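Notebook, Idthorpe workshop, May
Drawer finish trials, continued from the previous page

Picked up again at 8:40. The two oil-finished test panels from the Kallio batch have had their cure time and can be handled. Surface is even on both. Panel A still smells of solvent at the end grain, panel B does not. Left A on the rack by the window for another night.

Main job today was the wax on the drawer runners. Siiri's complaint was that the drawers in the Fanusia cabinet bind in the last part of travel when the room is humid. I pulled all 3 and checked the sides against the straightedge. Top and middle are flat. The bottom one has a slight crown on the left side, toward the back, which matches the rub mark on the inside of the case. Took it down with a block plane, two passes, then 200 grit on a cork block. Did not touch the right side.

Wax comparison: plain paraffin on the top drawer, Trunura paste on the middle, nothing on the bottom until the planed area has been sealed. Paraffin goes on faster and leaves crumbs in the groove. The paste needs wiping back and a wait. By hand I can't tell them apart on the first pull. The difference, if there is one, should show up after cycling.

Cycle target stays at 3000 per drawer, as agreed with Agnes. She wants the pull force read at the start, at the halfway point and at the end, always with the same spring scale hooked at the center of the front. I have ruled a table for it on the inside back cover. Please write readings there and not on loose paper.

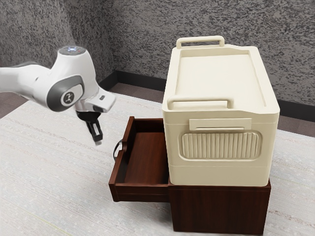 Render: open drawer, dark cabinet, storage box on top.

Note on load. A drawer run empty tells us little about binding, so each one gets the same bag of washers, placed flat and toward the front. If the bag slides back during a run, stop, recenter it and mark the cycle number in the margin. Last month's readings were taken without a load and should not be compared with these.

Humidity: the meter on the wall and the handheld one disagree. Used the handheld for everything on this page. Siiri will check both against the salt jar before the next set.

Open items
Seal planed area on bottom drawer, one thin coat, inside face only.
Order more cork. The current block is chipped at one corner and leaves a line.
Ask Agnes if the stops should be refitted before cycling or after. I would do it before. The old glue comes off clean with a warm scraper.
Panel A: smell again tomorrow, then weigh.

Stopped at 4:15. Runners wiped, paste lid closed, plane iron oiled and put back in the left-hand cupboard.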